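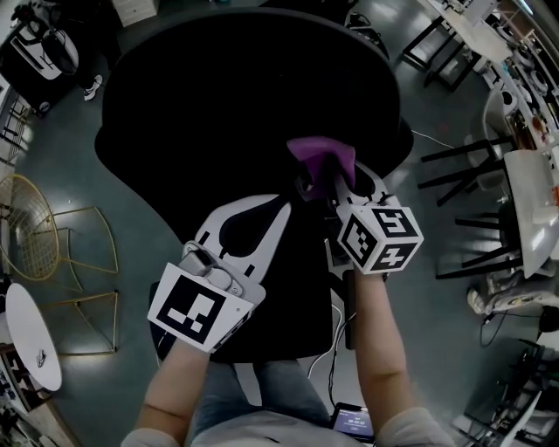

Stukolo is a way of teaching robot arms by hand, with no robot in the room. You hold a gripper in each fist, do the chore yourself, and the printed square markers let the software work out where your hands went. Pichit Nuchit started it at Grastel, and I joined in August - mostly for the cloth folding, which I love! Our first set had 587 demos over 21 tasks (up to 26 demos for the hard ones). The policy trained on it, Raju, still drops thin fabric more than I'd like.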